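Two Hands for a Basket of Pens

What a month of picking up stationery showed a small automation firm about the grippers it was about to buy

A pen is a mean thing to hand to a robot. It is thin and smooth, it rolls, and it is rarely alone. Drop a few of them in a basket and they lean on each other, so that pulling one out moves the rest. Barrels cross. Clips catch in the mesh. The camera that had a clear view of the pen a second ago is now looking at the back of the gripper.

That is why the integration team at Stalbridge picked pens for its October gripper trial. The company builds packing cells for firms that ship small goods in mixed kits: school supplies, craft sets, sample boxes. Its customers do not send it neat cubes. They send bags, sticks, tubes and things with loose lids, and they want them sorted into trays by a machine that does not need a new set of fingers for each one.

Stalbridge had two candidates. The Grultum is a two-finger electric gripper with a strong motor and stiff fingers. The Utel is lighter, closes with less force and has fingers that give a little at the tip. Both are sold for this sort of job, and both data sheets list almost the same payload. The team wanted to know which one would leave fewer pens on the table.

The test cell has an arm on each side of a wooden table, inside a black aluminum frame. The two arms share the work area, with baskets and trays set out between them. An arm can reach most of the table, but not all of it, and anything near the middle belongs to whichever arm the controller says it belongs to.

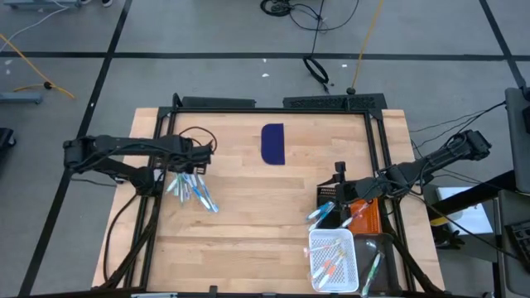

The easy numbers

Each gripper was given 300 single-pen picks from a mesh basket. A pick counted as good if one pen, and only one, left the basket and ended up in the tray. Two pens at once was a miss. So was a pen that fell on the way over, even if it fell into the right place.

The Utel made 278 good picks. The Grultum missed 46 times, more than twice the Utel's count.

On paper that settles it, and one of the engineers admits the team nearly stopped there. The purchase request was half written. But when they went back through the logs, the misses turned out to be of different kinds, and the difference mattered to the people who would have to run the machine.

Most of the Grultum's misses were doubles. Its stiff fingers closed hard on the first barrel and trapped whatever was lying next to it. The pens came up together and stayed together. In a real cell that is an annoying failure but a cheap one. The scale under the tray sees the extra weight, the arm puts the pens back, and the cycle starts over.

The Utel hardly ever picked doubles. Its misses were drops. The soft tips would close on a barrel at a slant, the pen would swing as the arm sped up, and somewhere between the basket and the tray it would let go. A dropped pen can land under an arm or against a basket, or roll off the table. Someone has to open the cell and go get it.

"I would take a double over a drop any day," the engineer who ran most of the trial said. "A double costs me a few seconds. A drop costs me a person."

Slowing the arm down helped the Utel a lot. It also made the whole cell slower, and the customer pays by the kit.

Bags are worse

The second part of the trial used small plastic packets with printed labels, the kind that come in a case and slide all over each other when they are tipped out. They went on the same table. The job was to lift one packet off a loose pile and place it in a basket.

Film is hard on cameras as well as on fingers. It reflects the overhead lights, and the bright spots move when the camera moves. Depth readings come back with holes in them. The vision software from Tawfik, which Stalbridge uses in all its cells, handled the printed part of the labels well and tended to guess at the clear edges. A guess that is wrong by the thickness of a finger is enough to close the gripper on air.

The team moved the fixed camera lower, almost to table height, to see whether a side view of the pile would help. It did help with judging how high the pile was. It did not help with telling one packet from the next. 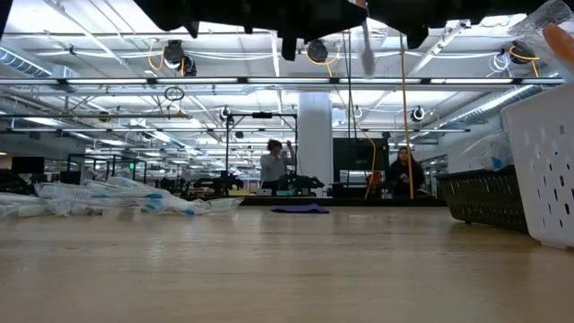
For bags the results flipped. The Grultum could push its stiff fingers into the pile, pinch a fold and pull. It was not gentle, and some of the labels came out creased, but the packet came along. The Utel's tips bent when they met the pile and slid across the top of it. On a good day they caught an edge. The operator's notes for one afternoon read, in full, "Slides. Slides. Got one. Slides."

Several people suggested suction, and it is a fair point. A cup works well on a flat sealed bag. These packets wrinkle, and a wrinkle under the rim breaks the seal. Suction is also no help with a pen, and the reason for the trial was to find one hand that could do both jobs. Changing tools in the middle of a kit takes time and adds one more thing that can jam.

Fingers off, fingers on

By the third week the team had stopped talking about two grippers and was talking about fingertips. Both makers sell bare mounting plates, and both use simple bolt patterns. It took an evening to print adapters.

The version that worked best was a Grultum body with a soft strip set into one finger only. The stiff side digs in, and the soft side gives the barrel somewhere to sit. Doubles went down because the pick could be made with less force. Drops stayed low because the pen could not turn so easily against the flat finger. With packets, the stiff finger went in first and the soft one closed after it.

The strip wears. It picks up dust and ink, and after a few hundred picks it goes shiny and starts to slip. Stalbridge cut a supply of them from sheet and now treats them like brake pads. They come off at the start of a shift, worn or not.

The team also tried having one arm hold a few pens at once and feed them to the other. It looked good in a demo. In longer runs the two arms spent much of their time waiting for each other, and a pen that was passed badly was in nobody's tray. The idea has been put aside for now. There may be a use for it in kits where the pens have to face the same way.

Where the basket goes

The cheapest improvement had nothing to do with the grippers. At the start of the trial, the containers were set down wherever there was room. Later the team kept them closer together, near one arm, so that a pen traveled a shorter distance once it was picked. Shorter moves meant less swing.

Mesh baskets brought their own trouble. Pen tips go through the holes and hook there, and a gripper that feels resistance cannot tell a hooked tip from a heavy pen. After some bent baskets, the controller was set to give up and try again if the force climbed too early in the lift. Solid trays avoid the problem, though they make a poor stand for anything tall, and pens lying flat on the bottom of a tray are close to the worst case for a wide finger.

Lighting was left alone. Customers have the ceilings they have, and a cell that only works under a special lamp will be back in the shop in a month.
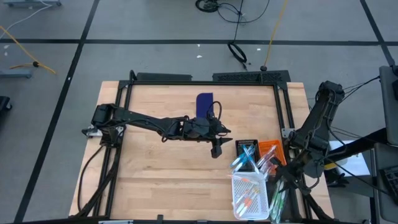

Dale Brennick

In all, the trial logged 931 picks, counting the packets and the mixed-finger runs along with the pens. By research standards that is a small number. For a firm that usually picks a gripper from a catalog and a phone call, it was a lot, and it tied up a cell that could have been doing paid work.

Stalbridge ordered the Grultum, with its own fingers. The first customer cell to use it is due to start up on 14th February, filling pencil pouches for a school supplier. The Utel has gone onto a bench down the hall, where it is being tried on soft tubes and sponges, which the Grultum tends to squash.

There are open questions. The soft strip has not been tested in a cold warehouse, and rubber gets hard in the cold. The force limit that protects the baskets also makes the arm give up on some packets it could have pulled free. And the customer has since asked whether the same cell can handle rulers.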